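Wrist cable, again

March 2022

I spent most of Monday and part of the next morning on the small arm at the Larham bench, and I want to write down what I did before I forget the order of it. The fault was the usual one. The gripper would close fine with the arm tucked in, then drop out when the wrist rolled over at full reach.
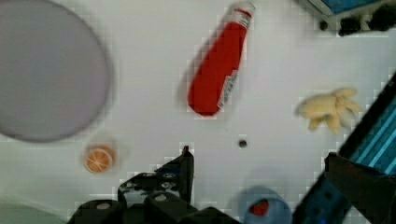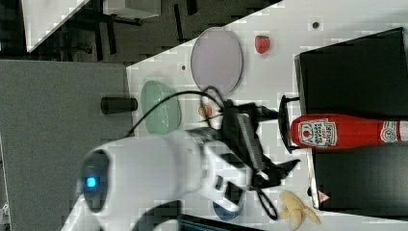

The Larham bench with the toy food and the ketchup bottle out. The gripper is in both pictures, and the second has the cable loop.

The loop is what I keep fiddling with. Too short and it pulls on the connector when the wrist turns. Too long and it snags on whatever is on the table. The old one was short. I had put a tie close to the connector in August, which felt tidy at the time and meant all the bending happened in one place.

Order of work, for next time:

Park the arm low and power off at the wall. The stop button is not enough for this job.

Cut the old ties. Unplug at the gripper end first.

Check the pins with a light. Two of mine were slightly pushed back. I swapped the whole cable and kept the old one for parts.

Leave the new loop loose, tie it once well back from the connector, then roll the wrist by hand through its full range both ways. If the cable goes tight anywhere, move the tie.

While the power was off I went over the finger screws too. One of them took 3 turns to seat, so it had been working its way out for a while. I put a dab of the Clesard thread lock on it. Use the low strength kind or you will be sorry when the fingertips need changing.

Dimas Sopacua looked after this arm before me and left a notebook. His rule was to check the screws every 2000 cycles and the cable whenever the screws were done. I had been doing the first half of that.

After the new cable went in I ran open and close 80 times at full reach with the wrist turning, and had no dropouts. Then I left it on the Pendden test routine over lunch. It stopped once, at 107, on a timeout that I think is a software setting. I have not looked into that yet.

Still to do: order a spare cable from Ginting, and print a new clip for the tie.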